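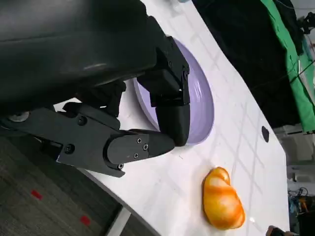

Figure 4. Wrist view in the table-clearing task: two-finger gripper over the lavender bowl, toy croissant still out on the tabletop.

4.3 What the table-clearing task does and does not show

Table clearing is the chore most often used to argue that household robots are close. The version we tested is as small as we could make it. One item of toy food lies on a white table, one shallow bowl stands a short way off, and the arm has to put the food in the bowl. There is no stack of plates, no half-full glass and no person reaching across for the salt. We chose it because several earlier reports treat it as solved, and we wanted to know what "solved" would mean to someone who expects the table to be clear at the end of the evening.

We ran 54 trials with the Horus controller and the same number with the older Sasaki controller, using the same arm and gripper for both. A trial was stopped after 90 seconds or when the item left the table. The start position of the item was drawn from 15 marked spots, and the bowl was moved between trials by hand. The item was judged to be in the bowl only if it stayed there when the fingers had opened and the arm had pulled back. This last condition matters more than it may seem. Kinoshita, scoring the first set from the wrist recordings alone, passed several trials that Tamura, standing at the table, had failed. The two sets of scores were compared in June and the table-side scores are the ones used here.

The wrist view explains part of the disagreement. As Figure 4 shows, the fingers cover much of the bowl when they are over it, and the camera sees mainly the right side of the rim. An item released at that moment may be behind the finger blocks, inside the bowl or balanced on its edge, and the picture is much the same in all three cases. A person clearing a table has the same problem with one hand in the way, and solves it by moving the head a little. The arm has no such habit. To look again it must lift away, and neither controller did so unless the whole routine was started over.

The tabletop is a second source of trouble. Its surface is glossy and picks up the grid pattern overhead as thin pale lines, which shift with the viewpoint. We did not cover it, though we were advised to. Kitchen tables are wiped, polished and lit from above, and a method that needs a matte cloth under the food has been given part of the answer. The Sasaki controller was trained on matte surfaces only and did poorly from the start. Horus did better, but its errors bunched at the spots where the reflected lines crossed near the item, and we are not convinced that more training pictures of the same table would be a cure. They would teach it this table.

The third point concerns the item itself. A toy croissant has a curled, segmented body and no flat side to speak of, so the angle at which the fingers close decides a good deal. When it lay across the line of approach, the usual result was a firm grasp. When it lay along that line, the fingers tended to push it first and close on one end. The Clullemico benchmark, from which our scoring rules are adapted, lets the operator turn the item to a "natural" pose before each trial. We dropped that rule. Food left on a table has not been turned to suit anybody – and a benchmark that allows it is measuring the operator as well as the arm.

With the rule dropped, Horus completed 17 of its 54 trials. We report this number without a correction for hard start spots, although one reader of an earlier draft asked for it. The hard spots are places on a table. If the arm cannot clear them, the table is not clear.

It would be fair to object that the arm was not built for this, that newer grippers have softer fingertips, and that a second camera looking from the side would remove the worst of the blocked views. All of this is probably true. We would add only that each repair moves the work somewhere else. A side camera has to be mounted and kept in line with the arm, in a room where chairs get bumped. Softer tips need cleaning once the food is real. The Ginilari trials, often quoted for their much higher success rate, used a fixed bowl with a raised stand and a technician who reset the item after every miss. Time spent resetting was left out of the totals. In our own trials we logged it, and over the full set a person spent more time tending the task than it would take to do the same task by hand, many times over.

We therefore read the result in a narrow way. The arm can pick up a light, toy-sized item and release it over a bowl, on some tries, with somebody close by. That is a real skill, and ten years ago it would have been a good result for any group. It does not support the claim that table clearing is within reach as a chore, which would call for finding the items unprompted, telling food from what is not food, knowing when a bowl is full and noticing a miss. Of these only the last was touched on in our trials, and it was where both controllers were weakest.

A larger run of 2000 trials has been proposed to us as a way to settle the matter. We doubt that it would. A larger count would give a tighter estimate of how often this arm can serve this bowl, and we have no strong quarrel with the estimate we have. What is missing is variety: other tables, other rooms, and bowls with something already in them. Section 4.4 takes up the last of these, using the same start spots and a bowl with one item placed in it beforehand.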